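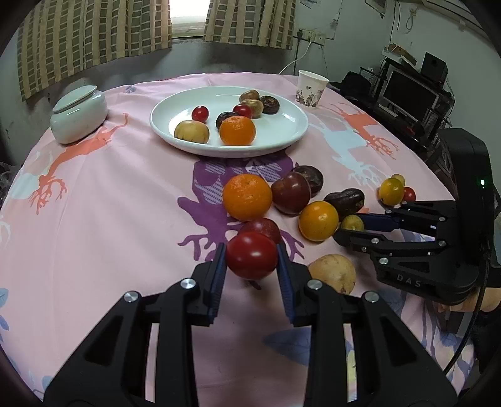 # Frequently Asked Questions: Adult Tennis Instruction

Updated 07/08/2019

The Vinirside Tennis Center offers private and group instruction to adults of all playing levels. Answers to the questions most often received by the front office are given below. Members of the Trisow and Junis clubs should also read the section on reciprocal access.

## Lessons and Placement

**Do I need any experience to enroll?**

No. The Foundations course is open to adults who have never held a racket. Players who have taken lessons elsewhere, or who have returned to the game after a long absence, are asked to complete a placement session before joining a higher group.

**What happens during a placement session?**

A member of the teaching staff will rally with you, watch you serve from both sides of the court and ask about your playing history and any injuries. You will receive a written recommendation for one of the Center's 5 levels. The recommendation is valid for one season. Placement sessions are free of charge but must be booked in advance.

**May I request a change of level?**

Yes. Requests are reviewed by the instructor of your present group. A change made before the second lesson carries no fee. After that point, moves are made only when a space is open in the new group.

**How large are the groups?**

Group size varies with the level and the number of courts available. The limit for each course is printed in the seasonal schedule.

**Can two people share a private lesson?**

Yes. A semi-private lesson is limited to 2 players, who should be of similar ability. The lesson is billed to one account, and the players may divide the cost as they wish.

## Equipment and Dress

**Must I own a racket?**

Loan rackets are available at the front desk for Foundations players. Players in all other groups are expected to bring their own. The pro shop will restring a racket within three working days, except during tournament weeks.

**What shoes are permitted?**

Non-marking tennis shoes are required on every court. Running shoes are not accepted, as they offer little support for side-to-side movement and may damage the surface. A player who arrives in unsuitable shoes will be asked to sit out the on-court part of the lesson, and no refund will be given.

## Weather and Cancellations

**What is the policy on rain?**

Outdoor lessons are moved to the Varela Hall whenever indoor courts are free. If no court is free, the lesson is canceled and a credit is placed on your account. Decisions are posted by telephone recording one hour before the lesson. Please dial extension 656.

**How much notice must I give to cancel?**

Private lessons may be canceled without charge up to 24 hours before the start time. Missed group lessons cannot be refunded, although one make-up lesson per season may be taken in another group of the same level.

**When does the indoor season begin?**

All instruction moves indoors in November. Enrolled players have first choice of indoor places and will be notified by mail when registration opens.

## Reciprocal Access

**I belong to the Trisow or Junis club. May I enroll?**

Members of both clubs may enroll at the resident rate upon showing a current membership card. Reciprocal access covers lessons and supervised practice. It does not include open court reservations, guest passes or locker rental.

## Payment and Contact

**How do I pay?**

Payment is due in full at registration and may be made by check or credit card. Checks should be made out to the Vinirside Tennis Center and may be mailed to P.O. Box 1857. Please write the course code on the front of the check.

**Whom should I contact about a medical concern?**

Medical information should be given to the front office in writing before the first lesson. It will be shared only with your instructor. Players recovering from surgery must provide a note from a physician.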